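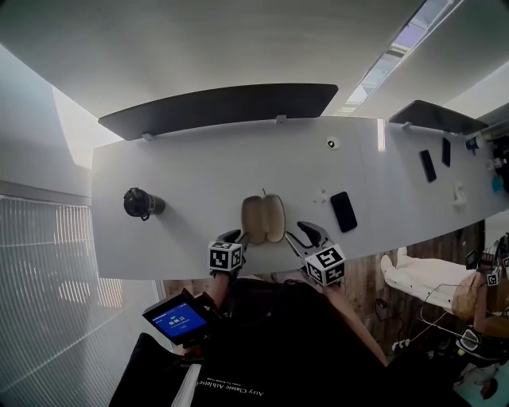
Tala Darwish keeps her calibration figures in a paper notebook, one page per gripper. The entry for October begins with a complaint about jaw backlash and ends with a parts list. She and Anatole Rey have been building hand-held grippers in a shared workshop for eight months, under the project name Zastena.

The tools are worn out, in a sense, before they are any use. A person holds one in each hand and does ordinary jobs at a bench while position and jaw opening are logged. The logs then go to train a controller for a pair of arms that Rey is still assembling at home in his garage.

"The arms are the slow part," Rey says. "The grippers we can iterate on. I can print a body overnight and have it on the bench at 7 a.m."

The marker cubes were the first thing to be redesigned. The early version carried a single flat tag on top, and tracking dropped out whenever the wrist rolled past a certain angle.

"With a cube, the overhead view usually gets at least one face at a usable angle," Darwish says. "It costs you some mass up high. I'd rather have the mass than a gap in the log."
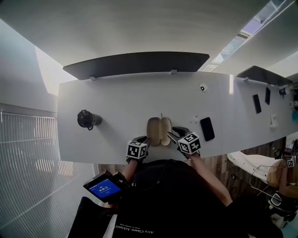
The glasses case on the bench, open, with the right gripper's fingers angled toward it.

Small hinged objects give the most trouble. Darwish says the case lid needs one jaw to hold and the other to lift, and the two tracks have to agree in time or the episode is discarded. Of the last 194 episodes, they kept nearly all; the rest went on clock drift between left and right.

Rey puts the drift down to his own firmware. "I was stamping on receipt instead of on capture. That's fixed in the current build. Lionel Lacroix picked it up when he plotted one side against the other, and he was fairly blunt about it."

Cable routing has also been through several versions. The present harness follows the forearm and leaves enough slack for a full reach across the bench.
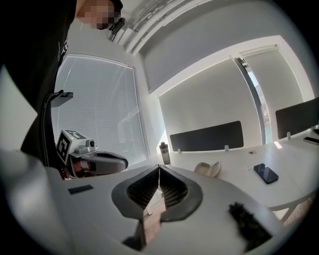 Asked what he would change, Rey goes straight to the fingers. The first set was rigid and skated on anything glossy. The second had a softer facing that gripped well and tore at the root after a few sessions.

"Three millimetres of extra fillet sorted the tearing," he says. "We lost a bit of opening width. For phones and cases it doesn't matter."

Darwish is less settled on it. She wants a wider jaw for bottles, and has drawn one up with a longer linkage. Rey's objection is that the linkage adds play, and the two have been arguing over the tolerance for a fortnight.
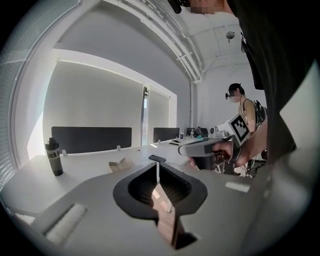
There is also the matter of what to put on the bench. Darwish favours whatever people have on them, on the grounds that purpose-made test blocks are all the same colour and weight. She varies the layout between episodes and writes down the order.

The grippers run from a bench supply during setup and from packs otherwise. Spare finger plates are cut in batches of five. Rey has posted the body files to the workshop's shared drive, and Baptiste Pruvost has started a left-handed variant with the trigger moved forward.

The arms should be ready for a first replay once the shoulder bearings arrive. Rey has ordered them twice; the first lot were the wrong bore.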